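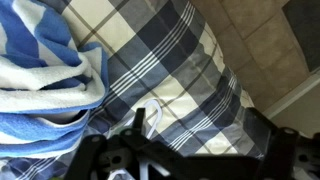

Regional Film Industries, Unit 24: How a Star Gets Made

Reading for this unit: the Gilani chapter on publicity, plus the handout on fan magazines. Skip the appendix. Everyone else has.

Last time we looked at studios. Now we turn to the people whose faces sold the tickets, and to the short biographies that sold the faces.

The standard star biography has a shape you can learn in one sitting. The subject is born somewhere modest, shows early promise in a school play, moves to the city, struggles for one paragraph, and is discovered. The struggle never runs to two paragraphs. Readers had buses to catch.

Take Efa Foulkes, who came from Urkdale to Giltalport at nineteen. Her first press sheet says she was spotted in a bakery line. Her second says it was a ferry. By the third she had been noticed by the director Hywel Samuel at a charity concert, a version Samuel liked so much that he began telling it himself. The payroll shows she had already worked 51 days as an extra.

Points to hold on to:

Press sheets were written by the studio, usually in an afternoon.
Newspapers printed them whole, often with the typing errors.
"Non-film family" was a selling point, and an uncle in distribution could be left out. 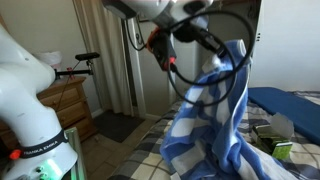

Robot arm with a striped and checked towel in its gripper.

Compare Imad Semaan, who refused to have a biography at all. Plerninik Pictures wrote him one anyway — it gave him a horse. He spent years answering letters about the horse.

For discussion: does it matter that Foulkes's story changed? Jamie Gosling's essay says audiences knew and didn't care. Heledd Wynne thinks they cared a good deal and bought tickets regardless. Bring one press sheet from the packet and mark every claim you could check against a payroll, a parish record or a living relative.

Short paper due at the end of August, two pages. Wide margins will be noticed.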